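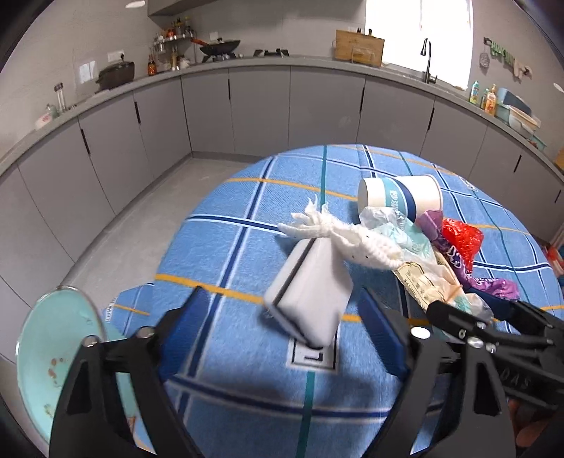

In Praise of the Tablecloth on an Ordinary Night

My grandmother put a cloth on the kitchen table every single morning of her life, and for most of my twenties I thought this was the silliest chore a person could take on. You wash it, you dry it, you iron it if you're that sort, and then somebody sets a jar of beets on it and the whole business starts over. I ate off bare wood in three different apartments and felt very modern about it.

I've come around, and I'd like to talk you into coming around too, if you have a few minutes.

My change of heart began at Ustyna Nazarenko's place in Clenemport, where I was staying while my own kitchen was being torn up. Ustyna works long shifts and is not a fussy housekeeper (she'd tell you so herself, laughing), but there was always a cloth on her table, usually checked, usually with a faded spot or two. We had soup on it. We paid bills on it. One night in May we sat there until 2 in the morning talking about her brother's divorce, and I noticed I'd been smoothing the same little wrinkle with my thumb for an hour. You can't do that with a slab of polished oak. A bare table wants you to finish up and wipe it down. A cloth lets you lean your elbows and stay put.

I know the arguments on the other side, having made them all myself. My friend Heikki Partanen says a cloth is one more thing to launder, and that a good table ought to be seen. He paid 400 dollars for his and I understand wanting to look at it! But he also keeps coasters, placemats and a felt pad under the fruit bowl, and fusses whenever a guest sets down a hot mug, so I'm not sure how much of that table he really gets to enjoy.

And the laundering isn't so bad. Mine goes in with the towels. I don't iron, and the creases fall out by supper, or they don't, and we eat anyway. I bought my favorite secondhand for 8 dollars, and it has a mend near the hem by someone who sewed much better than I do. I think about her sometimes while the kettle's on.

What bothers me is that we save the cloth for company, as if the people who live with us could make do. Get yours out of the drawer tonight, even if supper is scrambled eggs.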